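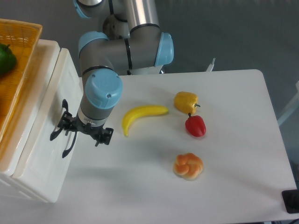 Open enrollment for Medicare began again this month, and my mailbox has gained weight. I have had a glossy folder from Gernemel, two from Siu, and a letter with a red stripe across the top that looked like it came from the government and came from Ritov. Every one of them wants to talk to me about extras. There's a gym. There's a ride to the gym. There's a card you can use at the grocery store, loaded with a modest sum every month and good for wholesome things, the sort you find set out when somebody wants to make a point about nutrition: a banana, a yellow pepper, a red pepper, and a bread roll to keep your spirits up. I like peppers. I would like it better if somebody told me what happens when I break a hip.
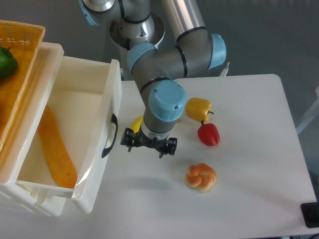
Mawar Wijaya
Columnist, retired benefits counselor

I spent a good part of my working life across a desk from people who had picked a plan in November and met it in March. They were not foolish people. They had read the folder. The folder said zero premium on the cover in numbers the size of a fist, and it said prior authorization on a page near the back, in the type they use for the side effects of sleeping pills.

Prior authorization means your doctor asks the company whether you need what your doctor has just said you need. Often the company says yes. Sometimes it says yes after a while, and you spend the while on a heating pad. Sometimes it says no, in a letter that thanks you for being a valued member. I used to keep a few of those letters in a drawer (names blacked out) and read them aloud to new hires, and I never had to add any jokes.

I should be fair here. I'm told it's good for me. Private Medicare plans suit plenty of people. If you are healthy, stay put, and don't mind a network, the math can work out nicely, and a cap on what you pay out of pocket in a year is worth having. Original Medicare doesn't come with one. My neighbor across the landing loves her plan and has the new eyeglasses to prove it. I've told her they're very becoming, and they are.

My complaint is with the selling. Last week I went to a "Medicare breakfast" at a pancake place in Grumville, put on by an agent for one of the companies above. I went for research and also for the pancakes, which I'm sorry to report were only promised to people who stayed through the slides. There were 37 slides. Eleven of them were about dental. One was about hospitals, and it was a photograph of a hospital.

When he got to questions I asked which skilled nursing facilities in the county were in the network. He said that was a great question. I asked it again, in case the compliment had been the first half of the answer. He said he would circle back, wrote my phone number on a pad, and gave me a tote bag. The tote bag is excellent. I have had no calls, except from five other agents, none of whom I gave my number to, all of whom hoped I was having a blessed day.

The other thing that slide show skipped is the part I'd have put first, in red. If you leave Original Medicare for a private plan and later want to come back, you can. The door opens every fall. But the supplemental policy you'd want along with it, the Medigap, is another matter. In most states, once your first window has closed, and apart from a few special situations, the insurer can ask about your health and turn you down or charge you more. So the plan you choose at 65, when your worst ailment is a knee, may be the one you're keeping at 80. I'd call that worth a slide. They could have taken it out of dental.

People ask me what to do, usually in the checkout line. My answer is dull. Every state has a health insurance assistance program, known as SHIP, and it's free, and the counselors don't earn a commission on you. Call and get an appointment. You may wait - they get busy in the fall, and the funding has never matched the crowd. Bring your list of prescriptions with the doses on it, and bring the names of your doctors, spelled the way they spell them. Then call those doctors' offices yourself and ask the billing person what they'll be taking next year. Ask the billing person. The front desk will tell you they take everything.

And read the notice of changes your current plan sent you in September. I know where it is. It's under the fruit bowl with mine. A drug that cost $5 this year can cost $100 next year without anybody ringing the doorbell to mention it, and the notice is the only warning you get.

As for Congress, I'd settle for something small. Make the cover of the folder say the same thing as the back of it. Put the denial rate next to the gym. If a company is proud of the pepper money, fine, let it print how many times last year it told a doctor no, in the same size type. Until then I'll be going to the breakfasts. There's another one on Monday, at the same pancake place, and this time I plan to eat before I sit down.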